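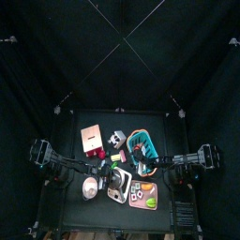
Pre-Session Inspection Checklist: Two-Arm Teleoperation Cell
Site: Oluvholm, cell 2
Task family: tabletop sorting, toy kitchen set
Inspector: Lowri Eynon
Date: April 6, 2026
Result: Released for use with two open items (4.3 and 6.2)

Scope. Covers the enclosure, table, both arms, wrist cameras, remote control station and task objects. Does not cover the Skovance recording server, which has its own sheet. Mark each line OK, FIX (corrected during inspection), OPEN (usable with a restriction) or STOP. A single STOP closes the cell.

1. Enclosure and frame

1.1 Fabric lining hangs clear of the arms at full reach, all sides. OK
Comment: Checked with each arm driven slowly to its outer limits from the station. Soft folds are acceptable. If a fold can be touched by a gripper, pin it back before starting.

1.2 Overhead cables tensioned, no sag into the work volume. OK
Comment: The two cables cross above the table. Raise both arms to the highest pose in the task script and look at the gap from the side. Do not hang lights, tags or cable ties from the crossing.

1.3 White corner fittings and upper brackets seated. FIX
Comment: Back-left table fitting turned by hand. Retightened. Recheck at the next inspection.

1.4 Floor clear along the near edge of the table. OK

2. Table

2.1 Surface clean, dry, no tape residue. OK
Comment: Residue near the middle was removed last month and has not returned. Use masking tape only, and take it up at the end of the session.

2.2 Table does not rock when both arms stop hard. OK

2.3 Panel on the near right side secure and readable from standing position. OK

3. Arms

3.1 Base mounting bolts at marked torque line. OK, both arms.

3.2 Indicator lights match the state shown at the station. OK
Comment: Compare arm by arm. Operators have been reading one arm and assuming the other. If a light and the station screen disagree, treat the arm as live and press the stop.

3.3 Cable slack at bases and wrists. OK
Comment: Cables run over the tabletop to the bases. They may lie on the surface but must not pass under the task objects or through the area where the arms cross paths. Walk each joint through its range and watch for pull at the connector.

3.4 Joint noise. OK
Comment: Slight click in the left elbow on reversal, same as in the previous inspection. Logged, no action.

3.5 Arm-to-arm clearance limit enabled. OK
Comment: Limit is set to 10 centimeters between wrist housings. This task brings both arms over the same cluster of objects, with one in the basket and the other at the toy appliance, so the limit will trip in normal use. A trip is not a fault. Back off the arm that moved last and resume. Do not lower the value to finish a demonstration.

4. Grippers and wrist cameras

4.1 Gripper fingers free of cracks, pads fully bonded. OK

4.2 Closing force at the training setting. OK
Comment: Tested on the sponge-like pink and yellow block. It should compress and recover. The toy food pieces are harder and hide an excess of force, so do not test on those.

4.3 Wrist camera housings tight, lens clean. OPEN
Comment: Right housing shifts slightly under finger pressure. Screw replaced, but the thread in the bracket is worn and a new bracket is on order from Prandus. Until it arrives, run the camera alignment check every six demonstrations on the right arm. Discard the block if the check fails. A shifted camera gives recordings that look fine on playback and teach the wrong offset.

4.4 Fingers enter and leave the basket without catching. OK
Comment: The basket wall is open weave. A finger tip can pass through a gap and drag the whole basket. Approach from above, close on the object, lift straight up until the fingers clear the orange rim, then move sideways. If the basket moves with the gripper, stop, open, and mark the demonstration as failed.

5. Remote control station

5.1 Stop button cuts motion on both arms. OK
Comment: Pressed with both arms moving. Test it this way every time. A test with the arms at rest proves very little.

5.2 Hold-to-run pedal releases cleanly. OK

5.3 Left and right controls mapped to the correct arms. OK
Comment: Confirm with a small wrist rotation before any large move. The mapping was swapped after the Xia software update in May last year and was found only when an arm moved toward the fabric.

5.4 Delay between hand motion and arm motion within limit. OK
Comment: Some 2 percent of commands arrived late during the test run — inside the allowance, but higher than last time. Network port to be watched.

5.5 Hand guiding locked out while the station is active. OK
Comment: Hand guiding and remote control are separate modes. For a hand-guided demonstration, the station operator takes both hands off the controls and says so aloud before the second person reaches past the fabric. The mode is changed at the station by that same operator and by no one else.

6. Task objects

6.1 Objects intact, no sharp edges or loose parts. OK
Comment: Inspected by hand: box with slot, basket, tray, toy pot, toy appliance, block with opening, sponge-like block, food pieces.

6.2 Small pieces stay within reach of both grippers. OPEN
Comment: Rounded pieces such as the striped melon roll when released early. Restriction: release at tray height or lower. Anything that leaves the table is picked up only after a full stop. Reaching in with the arms paused is not permitted.

6.3 Start layout matches the layout card. OK
Comment: Small differences in angle are wanted for training. Differences in which objects are present are not. Change the card first, then the table.

6.4 Slot in the box clear. OK
Comment: Look into the slot before each block of recordings. Do not push a jammed piece through with a gripper.

7. Trial demonstration

7.1 One full demonstration by remote control, no contact with enclosure. OK
7.2 One hand-guided demonstration, left arm only. OK
Comment: Arm held its pose when released, with no visible drift.
7.3 Recording opens and plays, both wrist views present. OK

Open items

4.3 Right wrist camera bracket. Owner: Eynon. Closes when the new bracket is fitted and aligned.
6.2 Rolling pieces. Owner: task design. A shallow lip on the tray has been proposed — it would change the grasp, so earlier recordings would need to be kept in a separate set.

Keep this sheet at the station until the next inspection replaces it.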